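Gulton Worktop and Panel Cleaner, 2-litre refill

Gulton is a water-based cleaner for sealed hard surfaces: laminate worktops, gloss-painted shelving, moulded plastic panels and coated metal. It lifts grease, finger marks and dried-on drink spills, and it dries without a film when used at the right strength. The refill comes in a square bottle with a carrying handle and fits the standard Dolico storage rack.

Product code: GUL-2000
Contents: 2,000 ml
Scent: none added
Colour: clear
Shelf life: 33 months unopened
Sold: singly or in boxes of 9

Where to use it

Suitable for everyday cleaning in offices, workshops, classrooms and shop counters. Gulton can be used on surfaces that are wiped several times a day. Do not use it on waxed or oiled wood, unsealed stone, or screens with an anti-glare coating. If you are not sure how a surface is finished, try a small patch at the back first and leave it overnight.

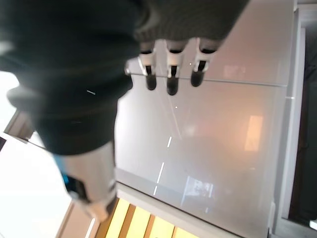

Glossy finishes need less cleaner than most people put on them. Half a capful in a full spray bottle is enough for daily use, and anything stronger tends to leave streaks that then have to be buffed out. The same goes for pale tops, such as the light grey one in the photograph, where streaks may only show when you look along the surface towards a window. Spray the cloth and wipe in one direction, then go over it again with a dry cloth. Matt finishes will take a full capful.

Mixing

Daily cleaning: half a capful to a full spray bottle of cold water.
Greasy marks: one capful to a full spray bottle.
Ink and label glue: use neat on a cloth, leave for a minute, wipe off and rinse.

Mixed cleaner keeps for a week in the spray bottle. After that, pour it away and make up fresh. Hard water does no harm, although you may see a little cloudiness in the bottle.

Cloths

We recommend the Jollex flat-weave cloth, sold separately. It holds less liquid than a looped cloth and leaves no fluff behind. Wash at a low temperature without fabric softener — softener coats the fibres and the cloth stops picking anything up. 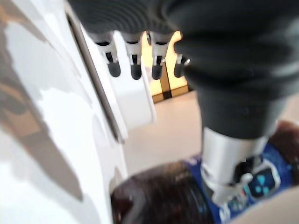
Paper towel will do for spills but can drag on a dry surface. Scouring pads should not be used with Gulton on any gloss finish. The fine scratches they leave hold dirt, and no cleaner will bring the shine back.

Storage and safety

Keep upright, above freezing and out of reach of children. Wear gloves if you use it neat or have sensitive skin. Do not mix with bleach. If splashed in the eyes, rinse with plenty of water and get medical advice if soreness continues. The safety data sheet is sent with every first order.

Delivery and returns

Dispatched from the Lambrechts warehouse on weekdays. Unopened bottles can be returned in their original box. The older round bottle was withdrawn in May and its cap does not fit this one.

Page last updated 14 February 2023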